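Häufige Fragen zum Vormachen mit Handgreifern

Stand: 11. August 2018

Seit wir bei Flekov die ersten Handgreifer verliehen haben, bekommen wir wunderbar viele Fragen. Viele davon kommen von Leuten, die noch nie einen Roboter programmiert haben, und das freut uns besonders! Hier sammeln wir die Antworten und ergänzen sie, sobald etwas Neues dazukommt.

Muss ich programmieren können?

Nein. Ihr nehmt in jede Hand einen Greifer und erledigt die Aufgabe selbst. Die Kamera am Greifer läuft mit, und aus den Aufnahmen lernt später der Roboter. Wer Obst auf einen Teller legen kann, bringt alles mit, was man für den Anfang braucht.

Warum ausgerechnet Obst?

Weil es so schön schwierig ist! Eine Orange rollt weg, eine Tomate darf man nicht quetschen, und eine einzelne Traube ist kleiner, als man denkt, wenn man sie mit zwei Fingern aus Kunststoff erwischen will. Unsere Standardaufgabe heißt schlicht »Teller füllen«: Auf dem Tisch liegt Obst und Gemüse durcheinander, und am Ende soll alles auf dem Teller sein.

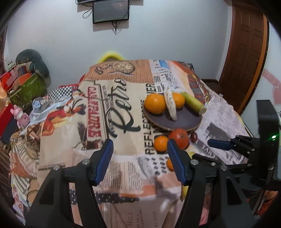 Beim ersten Mal dauert das ewig, beim zehnten Mal läuft es fast von selbst. Wir empfehlen, vor der eigentlichen Aufnahme 6 Probedurchgänge zu machen und sie danach zu löschen. Die Bewegungen werden in dieser Zeit spürbar ruhiger, und das merkt man dem gelernten Verhalten später an.

Brauche ich einen leeren, neutralen Raum?

Bitte nicht extra aufräumen! Eine gemusterte Tischdecke, volle Regale, Kabel an der Wand, das darf alles sein. Ein Roboter, der nur weiße Tische kennt, ist in einer echten Küche schnell ratlos. Wichtig ist nur, dass die Greiferkameras freie Sicht auf die Gegenstände haben und dass ihr während eines Durchgangs nicht das Licht umschaltet.

Wie viele Durchgänge sind genug?

Für »Teller füllen« rechnen wir mit 29 Durchgängen pro Tisch, dann wechseln wir den Ort oder wenigstens die Anordnung. Lieber viele verschiedene Anordnungen als immer dieselbe. Legt die Mango mal schräg, mal gerade, mal dicht an eine Orange heran. Gerade die engen Stellen sind Gold wert.

Wie schnell soll ich mich bewegen?

In normalem Tempo, aber ohne Hektik. Bei schnellen Schwenks verwischt das Kamerabild, und verwischte Stellen helfen beim Lernen wenig. Kurze Unschärfen zwischendurch sind kein Drama, deswegen müsst ihr nicht neu anfangen. 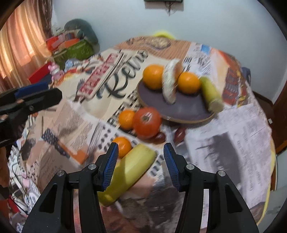 Wozu zwei Greifer, wenn einer reicht?

Für eine Traube reicht tatsächlich einer. Sobald aber etwas Langes oder Rutschiges dazukommt, ist die zweite Hand ein Segen: Eine hält den Teller, die andere legt ab. Auch wenn ein Greifer gerade nichts zu tun hat, bleibt er in der Hand und möglichst in der Nähe. Der Roboter lernt so auch das Warten, und das ist für zwei Arme an einem Tisch gar nicht so einfach.

Was mache ich, wenn mir etwas herunterfällt?

Weitermachen! Aufheben, wieder greifen, ablegen. Solche Korrekturen gehören zu den spannendsten Aufnahmen überhaupt. Abbrechen solltet ihr nur, wenn der Gegenstand unter den Tisch gerollt ist.

Wie fasse ich sehr kleine Dinge?

Die Fingerpolster parallel ansetzen, langsam schließen und kurz halten, bevor ihr anhebt. Mit Trauben übt es sich am besten.

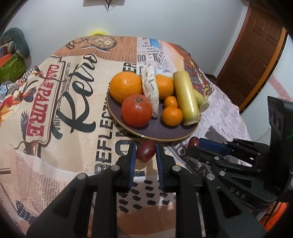
Eine Traube zwischen den Fingerpolstern, kurz vor dem Tellerrand.

Kann ich statt der Handgreifer auch fernsteuern?

Ja, in unserer Werkstatt in Okville steht dafür ein Platz mit zwei Armen. Fernsteuern ist langsamer und braucht mehr Übung, dafür spürt man sofort, was der Arm kann und was nicht. Probiert ruhig beides aus!

Wie lange kann ich die Greifer ausleihen?

14 Tage, Verlängerung auf Anfrage. Das Set »Forkus« besteht aus zwei Greifern, Ladegerät und Ersatzpolstern. Seit Juni könnt ihr es auch direkt in Okville abholen.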